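4.2 The open-day demonstration

The second study took place during the April open day at the Clamwood laboratory. Visitors came through the demonstration room in small groups, and each group spent a few minutes at the station before moving on to the next one. Our aim was to find out whether people with no background in robotics could tell what the arm was about to do, and whether they would change their minds after watching a few trials.

The station ran the block-stacking task described in Section 3, in simulation, on a large screen. We used the same Avari controller as in the first study, with no changes to its settings. Each trial began with the two cubes placed separately on the simulated table. The arm had to pick up one cube, set it on the other, and let go. A trial counted as a success if the upper cube stayed in place after release. The starting positions were drawn at random from the same range as before, so visitors in different groups did not see the same trials.

A total of 116 visitors agreed to take part. Children could watch but were not included in the count. Before each trial, the screen paused and participants marked on a paper card which cube they expected the arm to pick up first. After the trial they marked whether they thought the stack had been built correctly. The cards had no names on them. A member of the team stood beside the screen to start the trials and answer questions, but was asked not to comment on the arm's movements while it was running.

We collected 1,289 cards over the day. Four were left out because both cubes had been marked, which leaves 1,285 for the analysis. Participants were free to leave at any point, so the number of cards per person varies. We did not try to correct for this, and the results should be read with that in mind.

Two practical points came up early. First, the default camera view in Gukeo, our rendering tool, was set high above the table, and the first groups found it hard to judge when the fingers had reached a cube. We lowered the view after the first hour and kept it there for the rest of the day. Second, visitors often asked why the arm slowed down near the end of the placing motion. This is a fixed part of the controller – it limits speed close to contact – but several people took it as a sign that the arm was unsure. Carvalho, the interface used to log the trials, has a notes field, and we recorded these remarks there.

Figure 2 shows the arm at the stack, with the teal cube on the magenta one. The wood grain and carpet textures were kept from the first study, as plain surfaces had made distance harder to judge in our own tests.
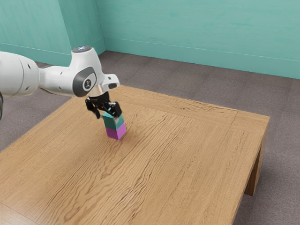
Figure 2. Simulated stacking task used at the open day, with the gripper at the upper cube.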